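Rirnent
About Us
What We Do | About | Sites | Careers | Contact

About Rirnent

Rirnent designs, simulates and commissions handling cells for companies that make and refurbish wooden furniture. The typical customer has between one and three production lines, a finishing department and an assembly area where most of the lifting is still done by hand. We supply the cell, the control software and the training, and we remain responsible for the cell through its first year of operation.

The company has 135 employees. Engineering, simulation and the test hall are in Zamora. Service and spare parts are handled from Hikilden, which also runs the training benches.

Background

Rirnent began as the maintenance department of a cabinet manufacturer. Emiliano Tapia ran that department and Javiera Retamal wrote the control code for its panel saws and edge banders. When the manufacturer closed its second plant, the two of them bought the test equipment and took over the service contracts of four neighboring firms.

The early contracts covered repair only. Automation work was added when one of those firms asked for a machine to take doors and drawer fronts off a drying rack and present them to the hardware station. The first version used fixed stops and a suction head. It handled flat fronts and failed on profiled ones, and the customer's operators spent part of every shift clearing misplaced parts. The second version used a two-finger gripper with a camera and ran on the same line until the line was replaced.

Two practices from that job remain in force. Every part family is tested in simulation before hardware is ordered, and the operators of the line take part in the review of those tests.

How a cell is developed

A project starts with a survey of the parts. Our engineers record dimensions, weight, surface finish, hardware positions and the permitted contact areas for each part family. The customer supplies drawings where they exist. For older product lines they often do not, and the parts are measured on the bench in Zamora.

The survey data goes into Clisitz, our in-house simulation environment. Clisitz models the gripper, the arm, the part and the surrounding furniture or fixture, and renders the view from the wrist camera during approach. The rendered views are used for two purposes: to train the vision software and to let people inspect what the software will be working from. Lighting, finish, grain direction and handle type can all be varied between runs.

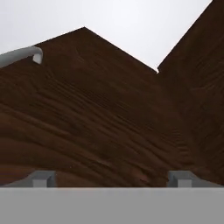
Reading time: 6 minutes

Wrist-camera renders are reviewed early in a project. With dark wood against a pale background, the outline of a panel is easy to separate, while the joint between two panels of the same finish gives the software much less to work with. A gray pull near a gray gripper raises a different question, and the review has to establish that the two are never confused. Cases of this sort are tagged in Clisitz and repeated with changed lighting and finish.

The current regression set holds 3,784 approach cases. Each software release is run against the full set, and a release that performs worse than its predecessor on any part family is held back for that family. Customers receive the results for their own parts.

After simulation, the cell is built in the test hall and run with production parts for at least two weeks. Acceptance at the customer's site follows a written procedure, agreed before the order is placed:

Reach and clearance check, without parts
Slow run with scrap parts, all families
Full-speed run with production parts, one complete shift
Fault recovery by the customer's operators, with Rirnent staff observing only

The last item is the one most often repeated. A cell is not signed over until the operators on every shift have restarted it from each of the listed fault states.

What changes for the people on the line

Most inquiries we receive describe the same job. One person stands between a rack and a hardware station, lifts a door or drawer unit, turns it, sets it down and steps back for the next. At a customer plant we measured last May, that person made 428 lifts in a shift. After commissioning, the cell made the lifts and the position was reclassified as cell operator.

The content of the work changes considerably. A cell operator loads racks with a lift table, checks finish quality, clears faults, changes gripper fingers between part families and records rejects. There is less walking and far less lifting. There is more time at a screen, and more of the day depends on equipment the operator did not choose. We consider it necessary to say so at the start of a project, and the subject is on the agenda of the first meeting with the workforce.

Experience has shown us several effects that the customer should plan for:

The pace of the station becomes constant. People upstream who used to slow down and catch up by arrangement with a colleague lose that flexibility. A buffer rack restores part of it. Our standard layout includes one with space for 20 minutes of production.

Knowledge of the parts has to be written down. An experienced handler knows that one veneer marks easily and that one batch of handles sits slightly high. The cell does not, unless the information is entered. We pay for the hours that experienced handlers spend on the part survey and they are listed as contributors in the project record.

Faults arrive in clusters. A new finish or a new hardware supplier can produce more stops in a morning than the previous month. Staffing in the first weeks after a product change should allow for this.

Job grades need attention. In some plants the operator role was introduced at the old handler's rate, although it required fault diagnosis and basic programming. Our training certificate states the skills covered, so that it can be used in grading discussions. We do not take part in those discussions.

Rirnent does not quote savings in head count. Our proposals state lifts removed, cycle time, floor area, expected stops per shift and training hours. Customers make their own staffing decisions, and we ask to be told about them before commissioning, as they affect who has to be trained. Tadeo Lucero, head of training, has declined to start courses where the list of operators was still open. The project schedule was moved in each case.

Training

Operator training takes 5 days: two on the benches in Hikilden and three at the customer's own cell. Groups are limited to six. The bench days cover safe entry, finger changes, camera cleaning, fault codes and restart. The site days are held during production, on the participant's normal shift, night shift included.

A separate course for maintenance staff covers cable routing, brake tests, calibration and backup of the cell configuration. Part-family editing in Clisitz is offered to customers who change their range more than twice a year. Participants work with rendered approaches of their own parts and learn to add a finish, a handle or a panel joint to the test set without assistance from Zamora.

Service

The service desk in Hikilden is staffed from 5:30 a.m. to 10:00 p.m., except on Sunday, when an on-call engineer takes production-stop calls. Remote access to a cell is opened by the customer for each session and closes when the session ends. Images from wrist cameras stay on the customer's network unless the customer sends them to us with a fault report.

Gripper fingers, finger pads, camera covers and cable sets are held in stock for every cell still in operation, including the discontinued first-generation models.

Management

Emiliano Tapia – Managing Director
Javiera Retamal – Software and Simulation
Elspeth Halliday – Mechanical Engineering and Test Hall
Murray Stubbs – Service and Spare Parts
Tadeo Lucero – Training

Working at Rirnent

We employ mechanical and controls engineers, simulation developers, electricians and service technicians. Several of our trainers previously worked as handlers or assemblers at customer plants. New engineering staff spend their first three weeks outside the office: one at the Hikilden benches, one in the test hall and one on a customer's line, working the shift pattern of that line.

Open positions are listed under Careers. Applications for apprenticeships are accepted throughout the year, with a start in the fall.

Visits

The test hall in Zamora can be visited by appointment. Safety shoes are required and can be borrowed at reception. Customers with a part survey in progress may bring up to ten sample parts, labeled with finish and hardware type. Please arrange delivery of anything larger than a single cabinet door with the test hall beforehand.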